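Speaker notes, Bristby meeting, 10/08/2022
Learning to grasp from hand-held demonstrations

Slide 1. Thank Danica Ivanov for the introduction, and thank everyone for coming out so soon after lunch (I know what that costs a person). Say that this is joint work with Noémi Szilágyi, who did all of the training runs and should get the hard questions.

Slide 2. Start with the plain version. We wanted a robot arm to learn tidying jobs from people, and we didn't want to drag people into the lab and sit them in front of the arm. So they carry the gripper themselves, with a camera on it, and we learn from what the camera saw. Our set, which we call Ollus, has 500 demonstrations. Slow down on that number, I always rush it.

Slide 3. Leave this one up a while and have a sip of water. 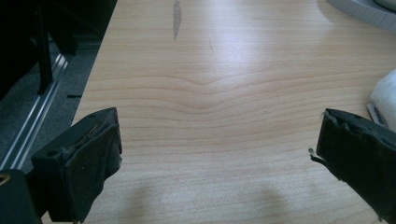

Does the arm need to be there while demonstrations are recorded? Only at the testing stage, when the trained policy is moved onto it.

Slide 4. Results. We held back 123 demonstrations for checking and trained on the rest. Then 5 household tasks on the real arm. Cups went well, folded cloth went badly, and I'd like to spend a good few minutes on the cloth because I think it's the more interesting colour on the chart, the orange one.

Slide 5. Pad wear. Soft pads change as they're used, and the grip changes with them. Noémi's idea was to mix early and late recordings in every training batch, and I'm very fond of it! Mention that we plan to repeat the cloth tests in November with fresh pads.

Questions. If someone asks about code, point them to Noémi.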